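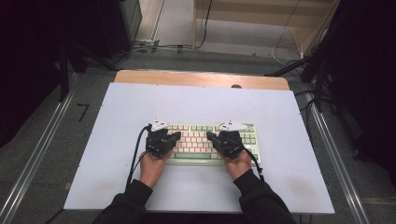
*Sundudent Shop Talks, no. 44 (December 2021)*

# Can it type yet? Speaker notes

(Leave the keyboard up while people sit down. Start when the coffee line is gone.)

Hi everybody! Quick show of hands: who has typed something today? OK, and who thought about their ring finger while doing it? I love this question, because typing feels like nothing at all and it's one of the best little chores I know for finding out what a machine hand can do.

- The keyboard on the board is mint green with cream keys. Every key is a small target with a neighbor right up against it.
- Ten fingers, all working at once, and most of us never look down.
- Say the word "chore" out loud. Folding towels is a chore. So is keying in a parts order at the end of a shift.

**Where we are**

At Hillik we gave an arm a fixed sentence to type, 161 characters, spaces included. It got through it! Slowly, one key at a time, and with 3 typos (pause, let them laugh). I was thrilled. The same arm still can't find the edge of a fitted sheet.

Shop floor: the Yeo cell sorts brackets all day and does it well, as long as the brackets arrive flat. Tip the bin over and a person has to walk over. I think that gap is the most exciting thing in the whole field right now, and I could talk about it for an hour (don't).

**Two fingers or ten?** 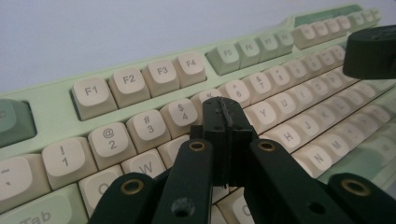 Clelleveo wrote back after the February talk that a machine has no business pressing keys at all, and that you should plug in a cable and send the text. Fair point, and for text I agree completely! But think of the microwave panel, the old label printer, the elevator. Over 179 buttons in our building alone, and no cable for most of them.

- Pressing: pretty good, if the button stays put.
- Pressing two things together, like Shift and 4: hard with one gripper. Try it with one finger, everybody, right now.
- Knowing the press worked: still the part I'd put my own money into.

Next slide is the towel video. Check the sound first.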